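Does Sorting Your Stuff Make You Smarter?

Somebody has probably told you that a tidy desk means a tidy mind. Maybe it was on a poster with a smiling owl. It sounds right. But how would anyone know? Let's poke at it a bit.

Start with what sorting is. When you sort things, you pick a rule and stick to it. All the buttons with two holes go in one pile, all the buttons with four holes go in another. The rule can be color, size, shape, age, or how much you like the thing. None of these rules is the real one. A button doesn't care which pile it lands in. Sorting is something people do to things so that people can find them again.

That last part is worth testing. Does sorting help you find things faster? Here is a claim from the back of a box of drawer dividers made by a company called Jodent: "Find anything in 10 seconds!" Anything? A lost sock? Your other shoe? And who was holding the stopwatch? When a box tells you how good the thing inside it is, remember who wrote the box.

You can run your own test. Get 40 small objects, such as coins, paper clips, beads and erasers. Dump them all in one big bowl. Ask a friend to name one, and time how long it takes you to pull it out. Do that several times and write down every result, even the ones you don't like. Then sort the same objects into an egg carton or a box with slots, and do the whole thing again.
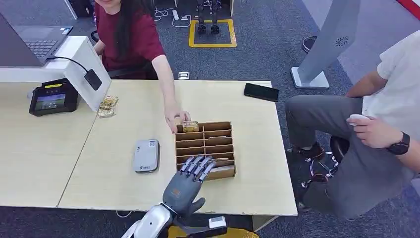

Most people expect the sorted box to win, and it often does. Now look harder at your test. Did you count the time it took to do the sorting? If you spent 10 minutes sorting and saved three seconds per search, you would have to search 200 times before you broke even. Are you going to look for a bead 200 times? Some people are. A person who makes jewelry might do that in a week. You might do it never.

There is another problem. You practiced. By the time you got to the sorted box, you had already handled all the objects and you knew what they looked like. Maybe you got faster because of the box, or maybe you got faster because of the practice. To find out, have a different friend start with the sorted box and do the bowl second. Scientists call this switching the order, and they do it because they don't trust themselves either.

So what about being smarter? I went looking for proof and came back with very little. One website, Wosow, says that children who sort for an hour a day "think 44 percent better." I read the page twice. It never says what "better" means, or how many children were tested, or what they were compared with. Were the other children doing puzzles? Asleep? A number with no story behind it is only decoration. It could have said 2,076 percent and it would have told me just as much.

Sorting can teach little kids some real things. To sort by color you have to notice color. To sort by size you have to compare. That is good practice at noticing and comparing. Whether it makes you better at spelling or remembering your lunch is a different question, and I haven't seen a good answer.

What about messy people? Some of them know exactly where everything is. If your brother says he knows where his library book is under that heap, don't argue. Ask him to get it while you time him. He may surprise you. Check more than once, though, in case he got lucky.

Next time a grown-up or a poster tells you that neat is always best, try asking "How do you know?" Ask it politely. Then ask me the same thing, because I could have made a mistake on this page too, and your egg carton is a good place to check.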